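Speaker notes, Lama Nasrallah
Evening meeting on road safety, Plakholm
2021-03-02

Start when the door is closed. Say thank you to the Jastcombe group for the tea.

First, my work. I have written about traffic accidents for the local paper since 2005. Most of my reports are very short. A person is hit, an ambulance comes, the street is closed and then it is open again. Tonight I want to speak about what is missing from such reports.

Take the corner of Qudah Street and the old bridge. The bridge is from 1788, so it was made for carts. The road becomes narrow there and the sidewalk stops on one side. In November a man on a bicycle was struck by a van at this corner. He broke his leg and his wrist. The driver stayed and called for help. I wrote five sentences about it.

(Pause. Ask who uses this corner every day.)

After the report was printed, I received some 20 letters. Several people wrote that they had almost been hit at the same place. One mother wrote that she walks the long way with her children, past the Flollska bakery. None of this was in my report, and I had not asked.

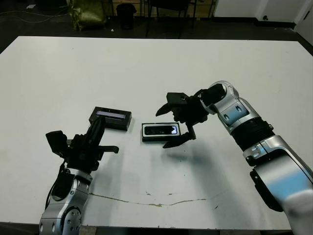 Two small black objects on a white table, between two robotic arms.

Now the part on words. Please read slowly here. When we write "the cyclist collided with a van," the reader thinks the cyclist did something. When we write "a van struck a cyclist," the reader sees it in another way. Before the police have finished, we should write only what we know. I made this mistake myself in my first years.

Also the names. I do not print the name of an injured person before the family has been told, even if a neighbor gives it to me on the street. The neighbor can be wrong.

What I ask from you: if you have a near accident, write down the place, the hour and the weather. Send it to the town office and send a copy to me.

Questions, 5 minutes. If someone asks about the court case, say that I cannot speak about it yet. Leave the sign-up sheet near the door.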